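Home Contents Ch 5 Ch 6 Ch 7 Glossary Index

Chapter 6: Two Arms, One Counter

Grīnberga, 2020-03-20

By now you have a base that stands up and two arms that answer when called. Chapter 5 ended with the wrists bolted on and the cables tied back. Good. Don't power them together yet.

This chapter is simulation first, workshop second. Same build, same joint limits, but the kitchen is a rendered one and the cups are free. Budget 90 minutes for the software side if you already have Altilov installed, a whole evening if you don't. Old laptops will struggle. Turn the shadows down, nobody will check.

What you need on the bench:

Both arms, unplugged. The Jerkska controller board, or whatever you swapped in for it back in Chapter 3. Tape measure. Your notebook with the shoulder offsets, the real measured ones and not the ones off the drawing. Mine were 2 mm out on the left side and I lost most of March to it.

Load the kitchen file. Start with the head camera, then flip to the wrist view and back again. Get used to the switch, you will do it alot.

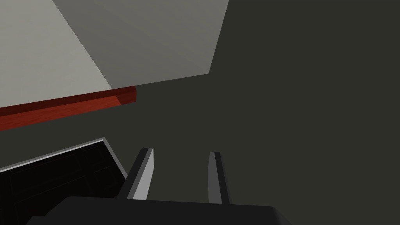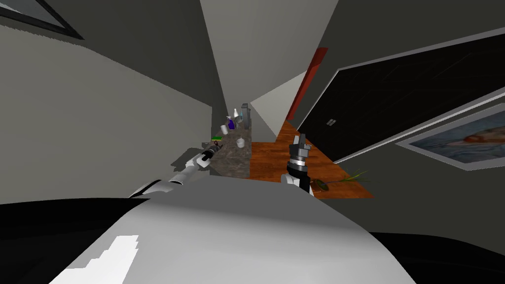
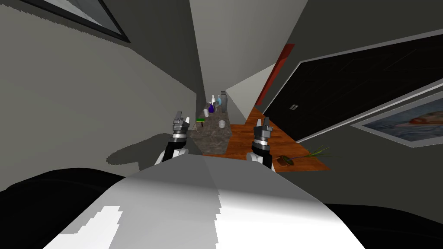

Simulated kitchen, three renders.

Next, the reach check. Measure shoulder to fingertip with the arm straight out. My build comes to 762 mm. Write yours down, then subtract a bit, because a fully straight arm has no strength and will shake when you ask it to hold anything. Type the smaller number into the config. Save. Restart Altilov or it keeps the old value, a bug they've had for ages.

Then gripper opening. Ours opens up to 44 mm. Fine for a bottle neck or the rim of a bowl, no good for a fat mug. If you printed the longer fingers from the Skundero parts set, check there is no rubbing at the base before you go on.

Left and right. Sounds silly. Check it anyway. Send a small move to the left arm and watch wich one goes. Swapped connectors are the most common fault in shared workshops where two people wire one robot. Label both ends of the cable, not just the end you can see.

Last thing before section 6.1: the emergency stop. Real button, real wire, within reach of your free hand. The simulator has a stop key as well and it is handy, but it does nothing for the arms on your bench. Test the button with the arms lying flat and the power on low. Press, wait, release. Nothing should move on release. If something does, back to Chapter 4 and redo the relay.

6.1 Setting the home pose

Home is where both arms go when you have no better idea. Pick a pose that clears the body and clears the counter. Elbows in, fingers up.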